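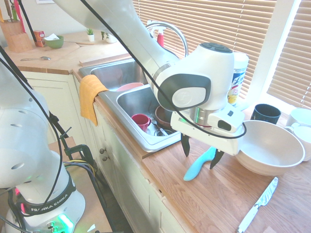

Fasthorpe Double Sink with Butcher-Block Counter

Item group: Kitchen, wet area
Maker: Binau
Sold as: sink, faucet, soap pump, one drain strainer for each basin, wooden counter with the opening already made

The Fasthorpe is a stainless steel sink with two basins, sold together with the wooden counter it goes into. Many of our customers first bought a sink and later a counter, and then had to find a person who could cut the one for the other. With this set the opening is made in our workshop in Cidotberg and the sides of the opening are oiled before the counter leaves us.

The price of the complete set is $3,033, tax included. Delivery is calculated separately. Prices on this page are valid from June 13, 2026.

The two basins

Both basins are made for daily dishes. In a household where people cook every day, one basin is normally used for what is dirty and the other is kept free for rinsing. We recommend to put the bowls down first and the mugs on top or beside them. Knives and other cutlery are better collected in a mug or washed immediately, so that you do not reach into the water and find a blade.

Each drain has its own strainer. You can lift it out with two fingers and empty it into the compost bin. The strainers of both basins are the same size, so you need to keep only one type of spare.

Between the basins there is a ledge. It is flat enough for a sponge, and this is where most people keep it. Please squeeze the sponge before you put it down, otherwise the soap dries on the steel and leaves a grey edge.

The faucet

The faucet is a high gooseneck in chrome. It turns to both sides and reaches both basins. The handle is mounted separately on the sink deck and not on the faucet itself, so you can open the water with the back of the hand when your fingers are full of dough. The small soap pump is also chrome and is filled from above. Any liquid dish soap is suitable if it is not very thick. If you prefer to keep your own soap bottle on the counter, the pump can be left out and we close the hole with a chrome cap. Please write this in the order.

The counter

The counter is butcher block in a warm honey tone. The boards are 40 mm thick. It is wood from different trees, so the colour of your counter can be a little lighter or darker than on this page, and it will become deeper in the first year.

It comes with two coats of oil. After the installation please give it a third coat before the first use, and then one coat every January or whenever water does not form drops on the surface any more. For one coat you need 50 ml of oil. We send a small bottle with the set. The Szekeres counter oil that we sell separately is the same oil in a larger bottle.

Please do not cut directly on the counter near the sink. The marks themselves are no problem, but water goes into them.
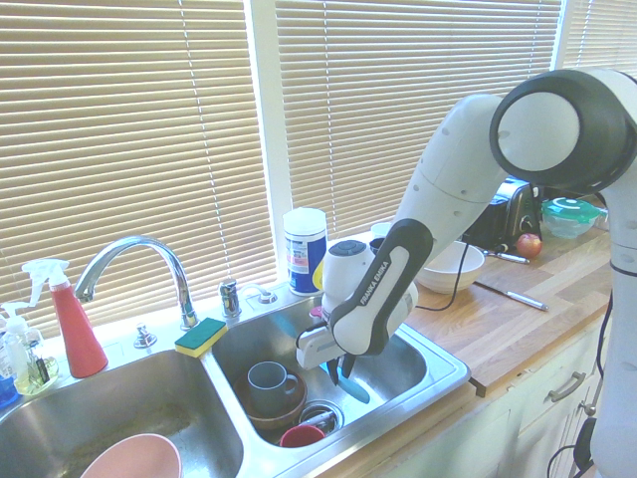
Can I leave a wet dish towel over the front edge of the sink?

For an hour or two it does no harm. Overnight we advise against it, because a wet towel which touches the wood keeps it damp and can leave a dark line. If it has already happened, let the place dry for two days, sand it lightly along the grain and oil it again.

What fits around it

The back of the sink is planned for installation under a window. A windowsill behind the faucet is practical for things you want to have near but not in the splash, for example a canister of wipes or a pitcher. Please check before ordering that your window opens freely with the high faucet in front of it. If the window opens to the inside, write to us, and we can offer a lower model from the same series.

On the side of the sink you should plan a free piece of counter for clean dishes. A big bowl and a few mugs need more place than one thinks. A toaster or another electric appliance should stand further away, at the dry end, and with the cord away from the basins.

Cleaning of the steel

Warm water, dish soap and a soft sponge are enough for every day. Rub in the direction of the grain of the steel. For lime we recommend vinegar mixed with the same quantity of water, left on for a few minutes and rinsed well. Do not use chlorine cleaner and do not leave a steel wool pad in the basin, it will rust and the rust will stay on the sink. Small scratches appear in the first weeks in every stainless steel sink. After some months they mix together into an even surface and you do not see them one by one.

If you use disinfecting wipes on the counter, go over it afterwards with a damp cloth. The wipes slowly take the oil out of the wood.

Delivery and installation

The set arrives in 2 packages, one with the counter and one with the sink and fittings. The counter is heavy and should be carried by two persons, standing on its long edge. Leave it in the room for some days before it is fixed, with the wrapping open on both sides. The connection to water and drain must be done by a licensed plumber, and the paper template in the smaller package is for him or her.

Spare strainers, seals and the chrome cap can be ordered individually from the Binau parts list.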